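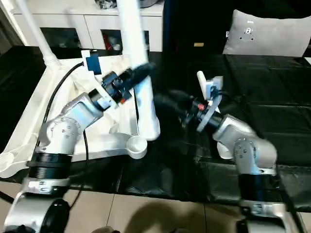
Vol. 2, No. 65, p. 731

Stasura guitar works, open day. Notes typed on the train, sorry for the mess.

Got there late, missed the welcome. Carola Ehlers already halfway through the neck room. She sings a verse at every bench so people hear the guitar as well as look at it. Lovely low voice, old country stuff mostly.

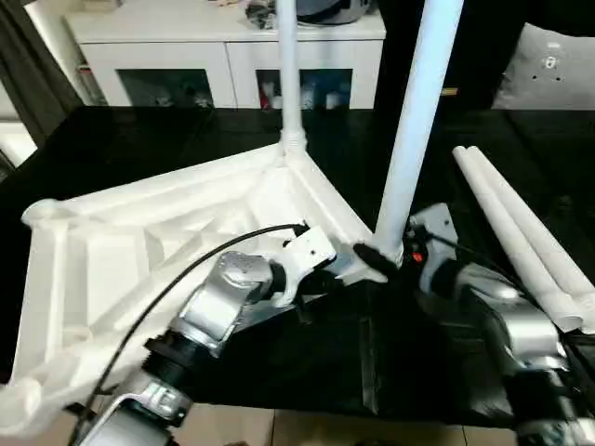

White lattice frame on the black tabletop.

Best stop was the listening room. Same song on two guitars, the Bondetti and the Jorent. Bondetti brighter, bit thin on the low strings. Jorent warmer, and the one I'd take home if I had teh money. Man next to me said the opposite, loudly. 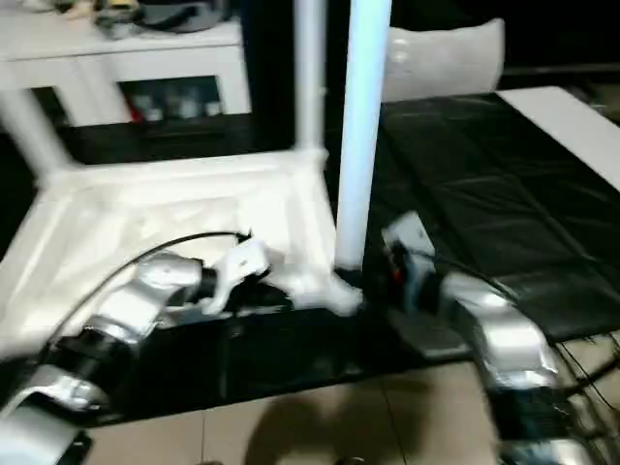
Then the short set upstairs. Botha, the house trio, fiddle and two voices. Opened with a train song, closed with a slow waltz I didn't know. Didnt catch the title, will ask. Fiddle too loud for the first two numbers, fine after.
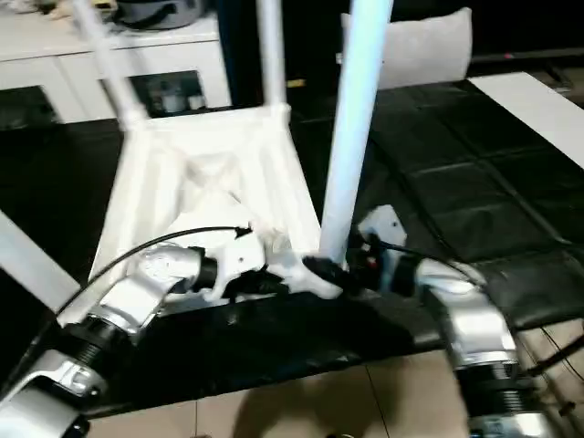

Coffee was good. Gift shop is strings, picks and one rack of CDs. Bought the Botha one, playing it tonight. Next open day not announced yet, write to the front office and get on the list.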